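Flusum Episode Collection — Frequently Asked Questions

Questions about site access and badges go to Wilma Van Leeuwen. Everything below concerns recording, labeling and delivery of episodes for the Flusum policy.

What counts as one episode?

One start command, one attempt at the written task, one stop command. If the operator tries the same object twice before stopping, the episode is still a single episode and gets the tag "retry". Do not cut it in two afterward.

How many episodes does each task need?

The target is 50 accepted episodes per task variant. A variant is a combination of task text, object set and start layout. Changing only the lighting does not make a new variant, but it must be entered in the session sheet.

How many do we have now?

The April release holds 686 accepted episodes. Rejected ones are kept on the Holtside server under a separate path and are not used for training.

What is recorded?

Head camera video, joint positions for both arms and both hands, operator commands, and the task text. Audio is off. All streams share one clock. An episode with a clock gap longer than 3 frames is rejected by the import script without review.

Why is the head camera the main view?

The policy gets the same view at run time. Fixed room cameras are used for review only. Operators should therefore work from the head view and ignore what they can see of the room directly, otherwise the data contains moves the policy has no way of explaining from its input.

Should the floor and shelf be cleared before a session?

Only where something could be stepped on or could catch a cable. Packaging, labels and loose parts that are outside the walking path may stay. We want some variation in the background. Do not arrange clutter on purpose.

Which objects are in the bin-and-shelf set?

Wrapped cardboard boxes, straps, soft bags and small rigid parts. Straps and bags are the hardest to grasp and have the lowest acceptance rate, so they are scheduled early in a session.

What should the idle hand do?

Keep it open, in view if possible, and clear of the shelf edge. Slow drift is acceptable. Closing and opening the idle hand out of habit is the most common fault in new operators' data — the model learns it quickly and it takes a lot of clean data to get rid of.

Can an operator pause in the middle?

Yes, up to the time limit in the task file. Hold the arms still and carry on. Longer pauses are trimmed at import, and the trim points are written to the log.

Are failed attempts useful?

Some are. A dropped object that is picked up again within the same episode is accepted and tagged "recovery". A drop with no recovery is rejected. If the object lands out of reach, stop the episode and reset by hand.

Who decides whether an episode is accepted?

Two reviewers label each episode without seeing the other's label. Stijn Bosman and Ntombi Tshabalala do the first pass. In the last audit they agreed on 93 percent of episodes. Jelle Hendriks settles the rest.

How should the task text be written?

One plain sentence with a verb, an object and a place. "Take the strap out of the bin" is fine. Leave out colors unless two objects of the same type are present. Do not mention left or right hand; choice of hand is left to the operator.

What about the cables?

Check the slack at the arm before each start command. A cable that tightens during a reach changes the joint readings — stop, discard the episode and reroute. Report repeated cases to Karlijn Cuypers with the episode number.

Can other teams use the data?

The Onu group has read access to accepted episodes. Other requests go through Karlijn Cuypers.

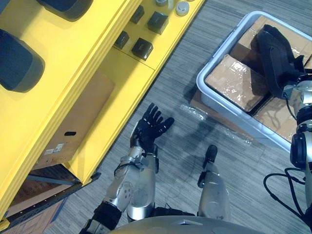 Head camera view, bin-and-shelf set: right hand on the strap, left hand open.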